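## 5.3 Failure analysis: the stall at the basket

Most of our failures were dull ones, and we have left them to the appendix. The stall deserves its own section. In a stall, both arms of the Nevell cell are healthy, the controller reports no fault, the task is not finished, and nothing moves. The log fills up with polite messages. During the November trials this state ended 11 of our sorting runs, and the longest lasted 429 seconds before Somkiat Chareonsuk pressed the stop button and went to lunch.

The task itself is modest. Small light blue household items sit in a white perforated basket, and the two arms share the job of taking them out. Each arm plans for itself and asks a shared arbiter, which we call Kasano, for the right to enter the basket. Kasano was written to prevent collisions, and we have no complaint about it on that score. A parked arm hits very little. 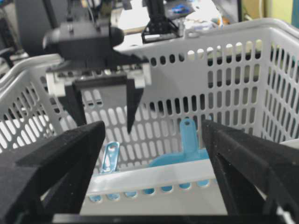 The trouble starts with how a claim is released. An arm holding the claim gives it up when its wrist rises above the rim plane. An arm waiting for the claim is allowed to hover just outside the basket, which we thought would save time. The hover pose was checked against the basket model and against the other arm's current pose, but the other arm's exit path was left out. So the waiting arm could settle, with full approval, across the only route by which the working arm could leave. The working arm then asked for the waiting arm to retreat. The waiting arm replied that it had nothing to retreat from, having not yet entered. Both statements were correct.

We first blamed perception, as one does. Perforated walls are hard on the Luangrath segmenter: the slots break up edges, and blue plastic seen through a row of holes is easily read as several very small blue objects. Two days went into retraining it. Recall improved, the stalls continued, and we kept the new weights out of pride.

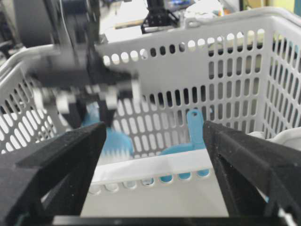
*Figure 7. Both arms at the shared basket, one reaching in over a brush while a scoop stands near the other. Photo: wrist camera, Nevell cell.*

Replaying the logs settled the matter. In every stalled run, the claim was held by one arm and the hover pose of the other lay inside the swept volume of the holder's exit. Object position mattered only indirectly. Items standing close to a side wall called for a steeper wrist angle, and a steeper wrist angle gave a wider exit sweep. Long handles made this worse. A handle pointing upward is easy to grasp and awkward to carry past a neighbor, and our planner, left to itself, liked handles very much.

There was also a safety side, which we underrated. The Huneck speed monitor dropped to its idle setting after 10 seconds without motion, on the theory that a still robot is a resting robot. A stalled arm is still under power and still has a goal. If a person reached in to free an item, the other arm's path could become valid and the arm could set off at normal speed. This happened once. The hand belonged to one of the authors, who withdrew it promptly and has since taken an interest in lockout procedures. 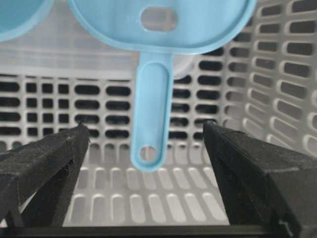 The fix is less interesting than the fault. Hover poses are now checked against the full exit sweep of the claim holder, and a waiting arm that blocks the sweep must back off before it may ask again. We also added a timer to Kasano – when it expires, the waiting arm goes home whether or not it feels it has done anything wrong. The speed monitor now treats a powered arm with an open goal as moving, and any reach past the light curtain cancels the goal for both arms.

With these changes the same item set was run again, and no stalls were recorded. Cycle time went up slightly, mostly from arms backing away from conflicts that would have cleared by themselves. We have not tested the scheme with a third arm, or with a deeper basket, where the rim plane is a poor marker for having left. The release rule should probably depend on the carried item as well as the wrist. At present, an arm can still announce that it is out of the basket while the far end of a scoop is very much in it.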